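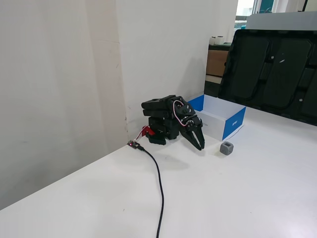
Cable and small parts on a white worktop: how to keep the surface clear?

Posted in Home and Workshop > Storage and Surfaces

Idalina Valente
I have a white worktop pushed into the corner of a room and I want to set the layout before I drill anything. Depth is 564 mm, wall at the back, wall on the left. A small circuit board with an indicator light lies flat on the surface and one black cable leaves it. The cable crosses the open part of the top in a long curve. Total cable length is 3000 mm and the outlet is under the table at the front, so most of that length hangs below.

On the right there is an open cardboard box which takes small items when I clear up. The items are mainly gray cubes, hollow on top. I also have a black molded tray with deep rectangular compartments. It does not fit flat beside the box, so it is propped up behind it and holds nothing.
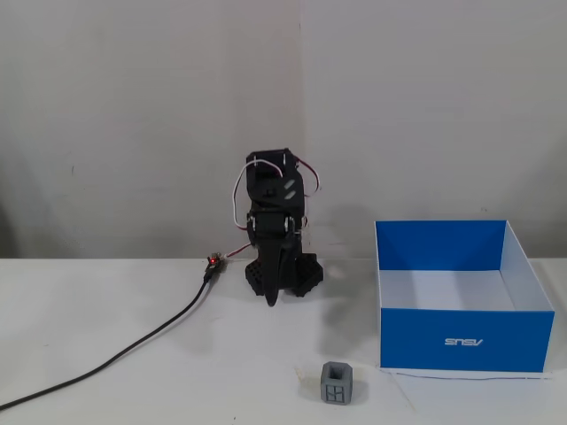

What I would like to know:
1. Should the cable go back to the wall and down, or stay at the front and be fixed there?
2. Is it worth replacing the box with something rigid? The sides flex when I push it along the table.
3. Does anyone have a way of fixing things to a melamine top without leaving marks? I tried adhesive clips from Follamau in November and two of the three let go by Tuesday of the following week.

I rent, so no holes in the walls. Holes in the table are possible but I would like to avoid them.

Agathe Moulin
Take the cable to the back. A cable that crosses the working area gets dragged every time something is moved, and the strain ends up at the connector. Leave a small slack loop next to the board, run along the foot of the wall, then down behind the table. You need a gap of 10 mm or so between table and wall for the plug to pass. If the plug is molded on and too large, go around the left end.

With your depth you lose some length going back and some more coming forward underneath. 3000 mm should cover it. Measure with string first.

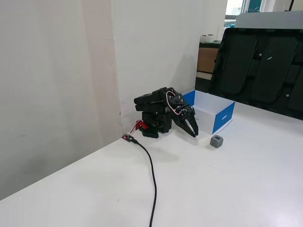 Photo: Idalina Valente

For the clips, adhesion on melamine is mostly a cleaning problem. Wipe with isopropyl alcohol, let it dry, press each clip for 30 seconds and do not load it for a day. Furniture polish leaves a film that the alcohol may not remove in one pass. Serrano makes a clip with a wider foot, 173 in their catalog, which I have used under shelves. It comes off with dental floss and leaves a residue that rubs away.

I would keep the box until you know how much you are storing. Tape the bottom seam and fold the flap inside if it gets in your way. Put a strip of rubber shelf liner underneath and it will stop sliding.

gruver_bench
just get a bin

Veltdale 498
Mostly agree with Agathe, one difference. If you lift the board often, do not fix the cable within a hand's width of it. Put the first clip at the corner and leave the rest free. 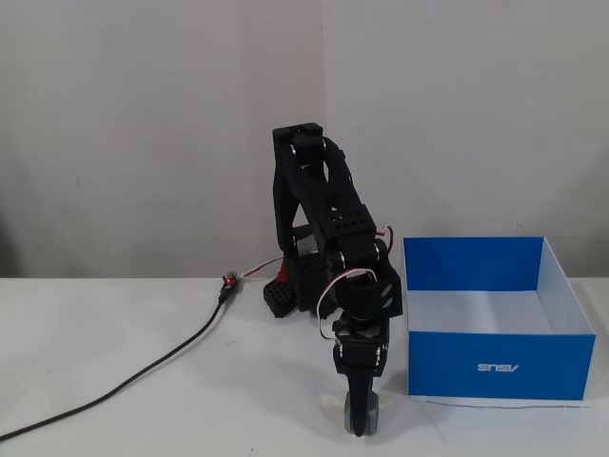

On the tray, stand it on end only if the compartments stay empty. Flat under the table on two battens is better and you can slide it out like a drawer. Deep compartments suit cubes well if there is room for two fingers at the side, otherwise you end up tipping the whole tray out. Check one cube in one compartment before you build anything.

Do not screw into the table from below without knowing the thickness. Use short screws and a depth stop.

Idalina Valente
Thanks. The plug does not pass behind the table, so I am going around the left end. Ordered the wider clips. I will measure the compartments tonight.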